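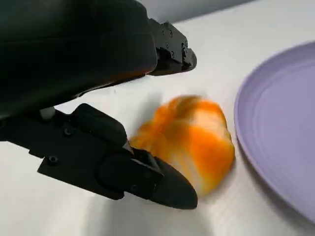

Caradog Rees wants to know why a school can't just buy a robot arm the way you buy a bike: pick a color, pay, ride home. Good question, Caradog! You sort of can. But then you'd get home and find out you have an arm and nothing for it to hold things with.

Let's plan a robot budget together, with a pretend money called robot coins so the sums stay friendly. Our school club, Kemeys, has 262 coins to spend. Wow! Sounds like plenty, right? Watch how fast it goes.

The arm is the big one. It costs 71 coins. An arm can reach and bend and turn, but at the end of it there is only a wrist. So next comes the gripper, which is the robot's hand. Grippers have fingers, and you have to choose the kind that fits your job. Thin, pointy fingers can get into small spaces. Wide, soft ones are kinder to squishy things like ripe peaches.

Then you need a strong table (robots can be heavy, and a wobbly table makes a wobbly robot), a computer, cables, and a big red stop button. Please don't skip the stop button!

At Kemeys we added up the gripper, table, computer, cables and button and got 155 coins. Put the arm on top and that's 226. Take it away from 262 and you have 36 coins left. Hooray, now we can stop counting!

Except we can't, because the robot needs things to practice on. 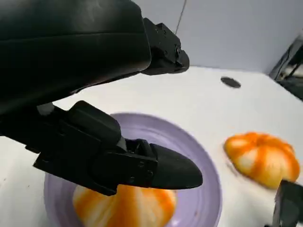 Elin Prydderch

Practice things are my favorite part of the list, and the cheapest. A plate and a couple of little striped pumpkins will do nicely. Pumpkins have bumps and ribs, so they are a fun puzzle for robot fingers, and a plate gives you a target. Our practice box cost 11 coins, so now we're down to 25.

What do we do with those 25? We save them! Fingertips wear out. Screws go missing. Grown-up planners call this money "spares and repairs," and they write it down before they buy anything.

Now try it yourself. Choose a job for your robot, such as sorting socks or setting out cups. Write down everything it will need, even the tiny stuff, and put a price in robot coins next to each one.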